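资料室 > 访谈 > 包装与印刷 > 收缩标签

打印本页 | 用电子邮件发送给朋友

收缩标签的边缘为什么难做

朱国华(Kuo-hua Chu)在Brullow包装厂负责套标工序,工龄19年。访谈从薄膜收缩率谈起。他说,供应商给出的横向收缩率是在热水槽中测得的,与蒸汽通道内的结果有差别。“数据表只能用来筛料,不能用来设温度。”

该厂目前每批留样200只,由质检员余浩贤(Ho-yin Yu)检查标签上缘的平整度。余浩贤认为,上缘起皱多数与瓶身曲率变化有关。“标签收到肩部,周长变小,膜的余量没有地方去,边就皱了。”
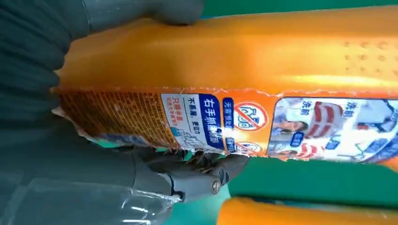
工艺参数

朱国华把蒸汽通道分为三段,前段只定位,中段完成大部分收缩,末段修边。6月换用新膜后,中段蒸汽压力下调,线速未变。他不主张靠提高末段温度来消除皱边:“温度过高,图案先变形,条码也读不出来。”

关于回收,他的意见较保留。套标若不打撕裂线,分选时容易误判瓶身材质。Herkdale分厂试过双排撕裂线,首批477箱中有套标提前开裂的情况,目前改回单排,孔距仍在调整。

读者评论(3)

Houda Tazi:中段下调后,喷嘴角度有没有一起改?

Yagi:我们线上皱边集中在合缝一侧,换了溶剂才好转。

余浩贤:回楼上,角度没有动,只改了压力。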